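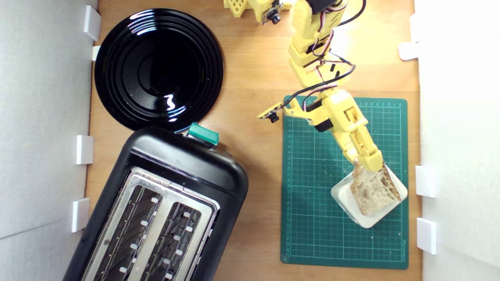
Why would anyone teach a robot arm to make toast?
Mostly for the bread, which is a wonderfully awkward thing to hold. A slice bends, sheds crumbs and never comes in quite the same shape twice, and a toaster slot leaves very little room for error.

The people behind Cirnard, a small research project I have been following (with growing fondness, I admit) since September, wanted a method that copes with all that without costing a fortune. Their arm has 3D-printed yellow parts and small servo motors, and it learns by copying. Somebody steers it through the job by hand, over and over, and a program called Haltar studies what the cameras saw and what the joints did, then tries to produce the next little stretch of movement for itself.

The first version learned from 48 of these guided runs and was, I'm told, rather hopeless with any slice that wasn't nice and square. It would carry the bread over beautifully and then press one corner against the metal between the slots, and keep pressing! So the team went back and recorded more, this time with torn and lopsided pieces, until they had 72 in all.

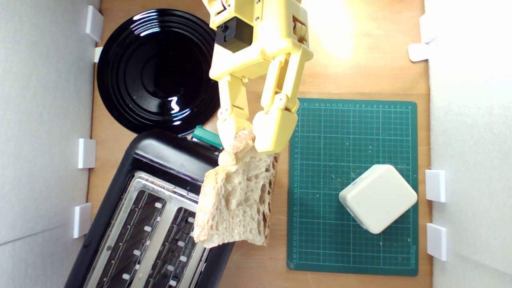

The bigger change, though, was in how those runs were used. Haltar now gives extra weight to the moments just before the bread goes in, when the person steering tends to slow down, wiggle a bit and have another go. Those hesitations used to be trimmed out as untidy. Kept in, they seem to teach the arm how to recover, and in the latest trials it missed the slot only 2 times with slices it had never met before. An older method, Fakir, missed 7 times on the same slices.

The team are now keen to try crumpets, and their friends at Plorano have asked for a copy of the recordings to see whether the trick works on a different arm.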